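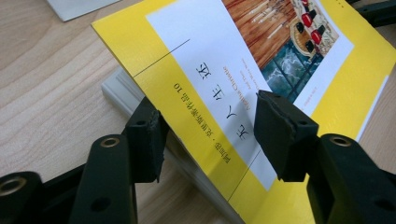

Home | Posts | Archive | About

Tuesday, June 8, 2004
Posted by Closent

Clalstead votes tonight on the dog leash rule for Marar Park. It covers all breeds, on every trail, all day.

The town licensed 3497 dogs last year. It logged 328 loose dog calls. Most came from the east lot.

I walk a 70 pound shepherd mix there. I support the rule. A six-foot leash is not a hardship.

The off-leash field by Moteris Road stays open. People keep saying it closes. Read page 7 of the draft.

First fine is a warning. It was going to be $50 in the February version.

Get our newsletter by email. Sign up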